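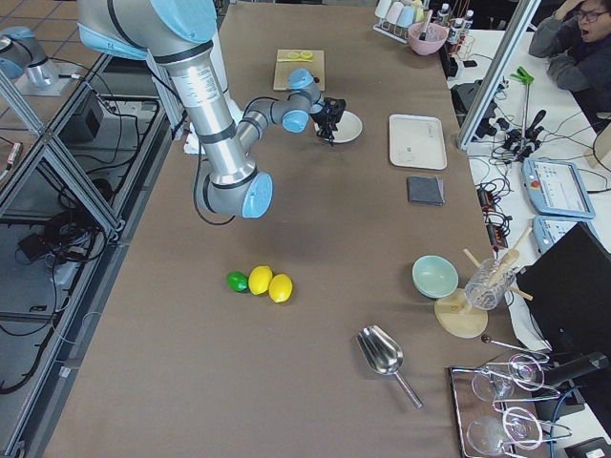 Reading time: 2 minutes

Bilumis Linear Work Light

The Bilumis is a ceiling-mounted light for food preparation rooms, teaching kitchens and serveries. It is supplied by Stoller and gives an even, neutral light at 4,000 K. The sealed cover may be wiped down with a damp cloth and a mild detergent. Abrasive pads must not be used.

Output can be set between 12 and 100 per cent from a standard wall dimmer. The dimmer is ordered separately, and customers replacing older fittings should confirm that the existing control is suitable for LED loads.
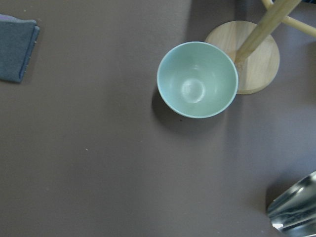 Lights may be linked end to end from a single supply. The connecting lead is included with each unit – longer leads are available on request – and all joints should remain accessible after the ceiling has been closed.

The cover is offered in clear or frosted finish. Frosted is recommended above glazed tableware and polished worktops, where glare may be a concern.

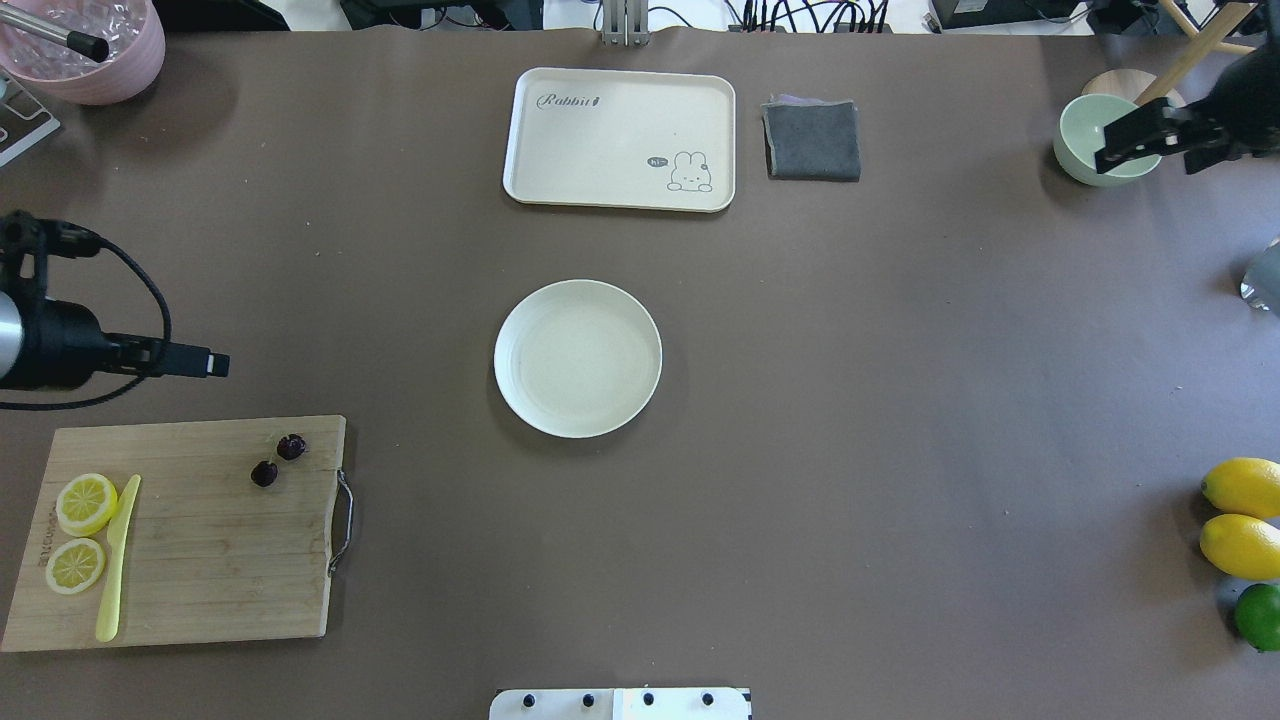 Installation and Guarantee

Installation must be carried out by a qualified electrician. The supply must be isolated before the cover is removed. Brackets for solid and suspended ceilings are packed with the light; fixings are not supplied. 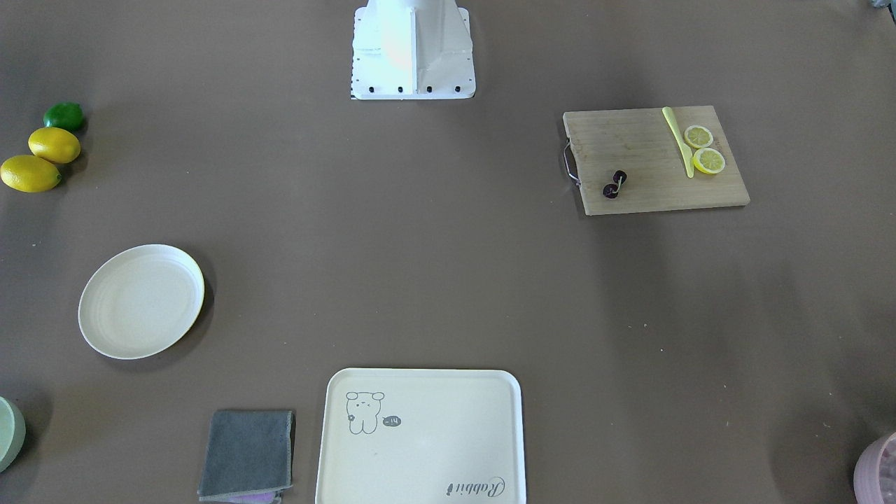 Cutting board on a brown work surface.

Orders are dispatched from the Cuseck depot. Spare covers and end caps are held by Tavares and should be ordered by part number, as printed on the inside of the end cap. Claims under the guarantee must be accompanied by proof of purchase.

This website uses cookies to improve your visit. Accept all | Manage preferences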